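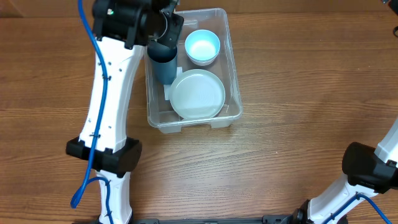 Ekgate Open Bench

Home | Places | Events | Industry | Recent changes | Log in

The Ekgate Open Bench is a yearly open day held each March in the town of Ekgate, at which the Direr workshop lets the public in to watch robot arms at everyday jobs. It is best known for its tableware table, where a pair of arms handles cups, bowls and plates with a clear plastic bin between them, and where many local children have had their first good long look at a robot.

Background

The event grew out of a fairly modest invitation. Direr had moved into the old Eklund furniture works, a long brick building by the canal, and the neighbors were naturally curious about what went on inside. The workshop opened its doors for one afternoon, set out a pot of coffee and a plate of buns, and received 282 callers, a good many more than there were buns. The visit was repeated the next March and has been a fixture in the town ever since, with the local engineering firm Bravis joining as co-host and taking charge of the parking, the signs and (to everyone's relief) the food. The best attended edition so far drew 1,109 people.

The tableware table

There are 17 benches on the usual route through the building, and most visitors spend longest at the one with the dishes. It has a wooden top, in keeping with the Eklund building, and the arms reach in over it from a dark metal rail along one side. They are white and black, each with a bright blue cable, and end in black grippers. A small green light on the wrist is a favorite with younger guests, who like to be told when to look for it.

The work itself is homely stuff. A gripper takes a cup by the rim; a bowl has to find its place beside a plate; a plate, being flat and wide, is generally agreed to be the hardest of the lot. Members of the workshop stand by and talk visitors through each move, and they are patient about being asked the same thing many times over – usually whether the robot can do the washing up as well.
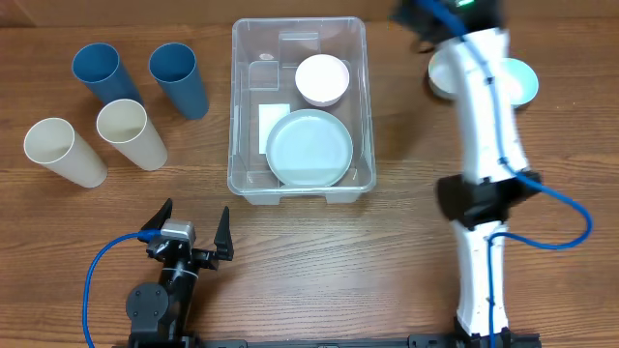

The tableware table at the Open Bench, with cups to the left of the clear bin and small bowls to the right.

The pace surprises people who know robots mainly from films. An arm may come down over a cup slowly enough for a whole family to lean in and discuss it, and a fumbled pick is treated as part of the day. Regulars will tell you that the fumbles get the warmest applause.

Visiting

Doors open at 10 a.m. and the last group goes in at 4 p.m. Entry is free. Guided rounds set off from the old timber gate and take in every bench, though guests are welcome to drop out and linger wherever they please. The Bravis canteen serves soup and open sandwiches until they run out, and the upper floor, where Eklund once kept its pattern room, has a small display of chair backs and hand tools.

See also

Eklund furniture works
Ekgate canal
Bravis

Reader comments

canalside_mum: We went with both kids and could hardly drag them away from the cups! Is there a quieter hour for little ones? Mine found the hall a bit loud after lunch.

oldplaner: My first job was at Eklund, in the pattern room. Lovely to see it mentioned. The timber gate was green in those days, if anyone wants to add that.

tobben4: re quiet hour, go right at ten. By noon you can't get near the soup.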